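# Two arms, three hooks, one cable that hates me

March was supposed to be the month I taught the Bayram something new. Mostly I tightened screws.

The Bayram is my two-armed setup, named after the job sheet it came with, and this time the task is hanging small metal things on wall hooks. It had done 1454 tries when the right gripper began to close a little late. I blamed the software for two evenings, as is traditional. Then I wiggled the cable.

So now there is a routine, which I follow with all the joy of flossing. Power off. Check the screws on the joint faces. Follow each gripper cable with a finger from the housing down and make sure the loop has slack with the arm fully raised - too little and it tugs at the plug, too much and it snags on whatever I left on the floor. Wipe the fingers. Power on, open and close each hand 9 times, and listen.

The Drostance manual says to redo the zero position after any cable work. I skipped that once and spent a night watching a very expensive arm poke a wall next to a hook.

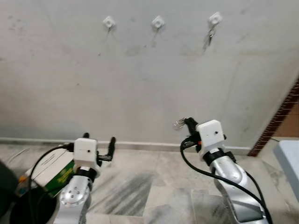
How often should the zero position be checked? Every morning before the first run, and again after anyone touches a cable or a gripper.

I've ordered a spare cable from Avmont anyway. It's the wrong length, so I'm waiting on the exchange, and the old one is staying in until it gets here.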